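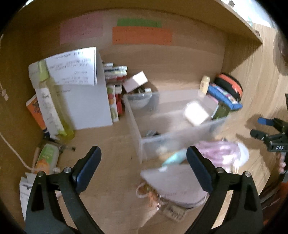 Workshop notebook, April
Trial of the Prolden hand-held gripper set (pair, on loan from Petura)

Kit as delivered: two grippers, one charger, spare fingertips in a zip bag, a printed quick-start sheet and a card with the login for the upload service. The full manual is online only. Firmware on both units updated before first use, slow but no trouble. Left unit needed a second go at pairing.

What we want to know: whether it is worth buying the set outright, or paying Petura per session and letting them process the recordings. Myrto wants a yes or no before she puts in the order for the Phromma arm, as the fingertips are meant to match.

Task for today is desk tidying. Books, papers, bottles, pouches, small packets, and a clear plastic bin to move things into and about. I set up the same sort of clutter each time but don't try to put every item back in the same spot. Spyros did the first batch, I did the second.

Notes on handling

The linkage is smooth and there is very little play in the fingers. Trigger travel is longer than I like. Spyros has bigger hands and didn't mind it. After a long run my forefinger was sore and I'd started pulling with two fingers, so the grip shape changed between early and late recordings. Should write that in the session log if we do this properly.

Padded tips are good on soft things. Zipped pouches come up first time if you go for the thick part. Thin card and single sheets of paper are poor, you end up pushing the paper against the back of the desk to get an edge up. Tall bottles are fine if gripped low. Gripped near the cap they swing. Books packed tight in a row are the worst: no room for a fingertip either side, and we had to tip one forward with the left and catch it with the right. Took 4 tries to get a clean one.

Clear plastic is awkward to judge by eye when you're holding the tool at arm's length. I knocked the bin rim several times. Moving the bin itself with one gripper is possible but it twists. With both grippers, one on each side, no problem.

Recording

Wide view, takes in most of the desk and the other gripper when it comes near. Focus is decent at working distance. Blur when you move quickly, and the white things blow out under the desk lamp. Spyros turned the lamp towards the wall and that helped, though the inside of the compartment got darker. There's an exposure lock in the settings which I didn't find until the end. Try that next.

303 clips after both batches. Upload service threw out some 4 of them for lost tracking. It lists the rejected ones with a time stamp but doesn't say which gripper lost it. Watched them back and I think it's when one hand goes right under the shelf, but I'm guessing. Asked Petura, waiting for an answer.

Batteries outlasted us. Body of the right unit was warm to the touch by the end, left one less so. Don't know if that matters.

Cost

Purchase price on the quote is all right. The per-session service is the dearer way for us if we go over 1000 clips, which we would in the first month. On the other hand the service includes trimming and labels, and that's the part none of us has time for. Myrto spoke to someone at Bistisitz who bought the set last year and does their own labelling. They are happy with the hardware and less happy with how long the export takes. Export here was slow as well. Started it before lunch and it was still going when I got back.

Fingertips are sold in pairs and count as consumables. The quote doesn't say how long they're expected to last. Ours have no marks on them after this session, but we haven't done anything rough.

So far I'd buy the hardware and take the labelling as an add-on if they'll split it. Myrto to ask. Spyros would rather wait until we've tried a kitchen task with heavier things, pans and full jars. Fair enough, we have the loan for another 2 weeks.

To do
Exposure lock on, repeat the first batch
Shorter trigger travel, is it adjustable? Check manual
Same desk task with the firmer fingertips from the zip bag
Get the rejected clips off the service before they are deleted
Find the other charging lead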